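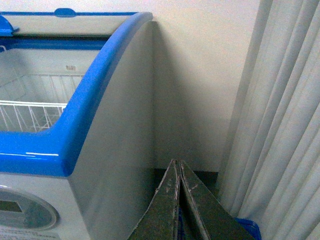 Reading time: 2 minutes

Glass-top chest freezer: frequently asked questions

Issued by Clodari for shop and canteen staff. Queries to Usha Fernandes, equipment desk.

Does the freezer have to be emptied before cleaning?
Yes. Move all stock to another freezer first, switch off at the wall and leave the lid open until the frost has softened. Lift out the wire basket and wash it separately in warm water with a little washing-up liquid.

What should be used on the glass lid?
A soft cloth and plain water. Scouring pads scratch the glass. Dry the blue frame as well – water left under the rim freezes when the unit is switched back on and the lid will stick.

What goes in the basket?
Small items that would otherwise sink to the bottom: ice lollies, bagged herbs, single portions. Boxes go on the cabinet floor. Do not stack above the basket rim.

How often should it be defrosted?
When the frost is thick enough to hide the wall behind it, or every 2 months, whichever comes first. Use the plastic scraper supplied by the desk. Knives are not permitted.

How much space does it need?
Follow the gap given in the maker's instructions. Where these have been lost, we ask for 300 mm at the back and sides.

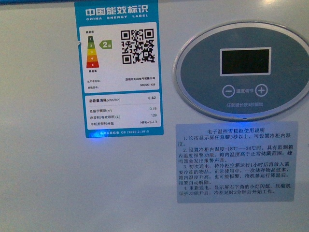

428 words in full guide | 2 min

Where are the volume and energy figures?
On the China Energy Label on the cabinet panel, to the left of the oval control panel. The model is given as SD/SC-129. The label is in Chinese, so the main entries are repeated in English:

Energy grade: 2, on a scale of 1 to 5
Total energy consumption: 0.62 kWh/24h
Total display area: 0.19 square metres
Effective volume: 129 litres
Cabinet type and class code: HF6-1-L3
Standard: GB 26920.2-2015

Is grade 1 better or worse than grade 5?
Better. Grade 1 is the dark green bar at the top of the scale and grade 5 the red one at the bottom.

What will it cost to run?
Multiply 0.62 by the number of days and by your unit price. Over 30 days the labelled figure comes to 18.6 kWh. Use in a warm room, or with the lid opened often, will be higher.

Can the stickers be removed?
No. Leave both the energy label and the instruction sticker below the controls in place. Wipe round them with a damp cloth – do not spray the panel directly.

Who holds the English instructions?
Vignesh Rai keeps the translated sheet. Ask for a paper copy at the desk, Tuesday mornings only.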